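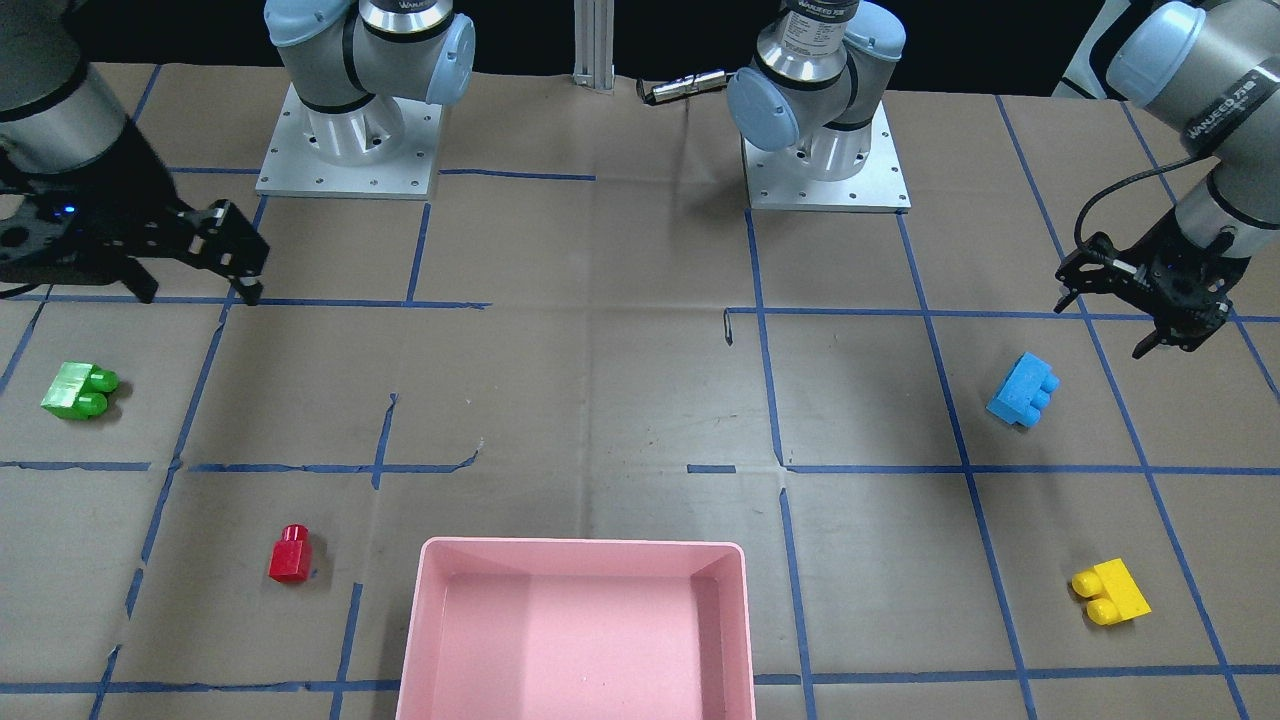
4. Enrolling learners in a Dikex course

Last updated: Aug 25, 2018

By now you should have at least one published course. If it still says Draft in the Courses list, go back to section 2 and publish it. Dikex will let you enrol people in a draft, and they will then write to you asking where it is.

4.1 Adding learners from a file

1. Sign in as an administrator and open People > Import.
2. Download the blank spreadsheet. Fill in first name, surname, email and group. Leave the column headings alone, however much you would like to improve them.
3. Save the file as CSV and upload it. Dikex accepts up to 300 rows at a time. Split longer lists and import them one after the other.
4. Check the preview. Rows marked in red have a missing or duplicate email address and will be skipped.
5. Press Import. Press it once.

Note: Group names must match exactly. "Turham Office" and "Turham office" are two groups as far as Dikex is concerned, and it will cheerfully create the second one for you.

4.2 Assigning the course

1. Open the course and choose the Learners tab.
2. Tick the groups you want and press Assign.
3. Set a due date. The calendar allows dates in the past, and everyone assigned will be overdue at once.
4. Under Pass mark, type a whole number. The default is 84, a figure inherited from Uvar, the older product, and never explained.
5. Choose how many attempts each learner gets before the quiz locks.
6. Save.

Caution: Changing the pass mark after people have started re-marks every finished attempt. Learners who had passed may lose their certificates, and they will notice.

4.3 Reminders

Reminders are off until you switch them on under Settings > Messages. One email goes out a week before the due date and another on the day itself. Managers can be copied in, although this rarely makes the administrator more popular.

If your site signs in through Groen, learners see the course the next time they log in. Everyone else gets a welcome email with a link to set a password. Unused links expire, and a fresh one can be sent from the learner's profile with Resend welcome.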